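## 4. Recording demonstrations for the Flesis task set

Read section 3 first. The grippers have to be paired and the head camera running before any of the steps below will work.

The Flesis set is what we use to compare two ways of training the same policy. One model learns from full-length recordings. The other learns from the same recordings cut at each grasp and release. For the comparison to mean anything, both have to come from one pool of demonstrations made the same way, so please follow the steps in order even if you have recorded for other projects at Skirkport.

The full pool is 500 recordings. One session is 40.

### 4.1 Before you start

1. Log in to the station and open Brendel. Choose **New session**, then **Two-hand, tabletop**.
2. Enter your operator code. Don't use someone else's, even for a test. The analysis splits the data by operator.
3. Strap on the left gripper, then the right. The strap should be snug across the back of the hand but should not change how your fingers rest.
4. Open and close each gripper fully three times. Brendel shows a green bar for each side when it has the full range. If a bar stays gray, undo the strap, reseat the gripper and repeat.
5. Run each cable along your sleeve, with enough slack to reach the far edge of the board.

> **Caution:** Do not pull on a cable to free it. Stop the recording, put the object down and free the cable by hand. A hard tug can shift the top plate, and every recording after that will have the wrong hand position.

### 4.2 Recording one demonstration

1. Place the object and the tray where the start card on the screen shows them. A few degrees off is fine. The start positions are meant to vary a little.
2. Hold both grippers open over the board and say "start." Wait for the tone.
3. Pick up the object with the hand named on the card. Close on one end and lift it clear of the board before you move sideways.
4. Bring the other gripper to the tray with its jaws open. In the phone case task the left hand carries the case and the right hand goes to the near corner of the tray. 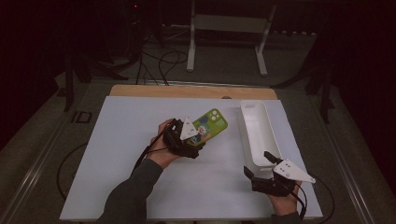 5. Lower the object into the tray and open the gripper. Keep the other hand still until the object is released.
6. Move both hands back to the start position and say "stop."

**Note:** Work at your normal speed. In the first round people slowed down near the tray, and the model trained on full-length recordings learned to hover there. The cut version did not show this as strongly, but it still lost time on the release.

### 4.3 Keeping or discarding a recording

Discard a recording if:

- the object was dropped outside the tray
- either gripper left the camera view for more than a second
- the tray was pushed off the board

Keep it if you missed the first grasp and recovered. Mark it **Retry** in Brendel. Syafiqah Harahap is using these for a separate test on recovery, and there are never enough of them.

### 4.4 Ending the session

1. Press **Close session** and wait for the upload to Xavier to finish. Leave the grippers plugged in until it does.
2. Check that the count on Xavier matches the count in Brendel. If it doesn't, write down both numbers and send them to Aparecida Bragança before the next session starts.

Error 889 during upload means the clocks on the two grippers have drifted apart – restart both, wait 20 seconds and press **Retry upload**. The recordings are safe on the station in the meantime.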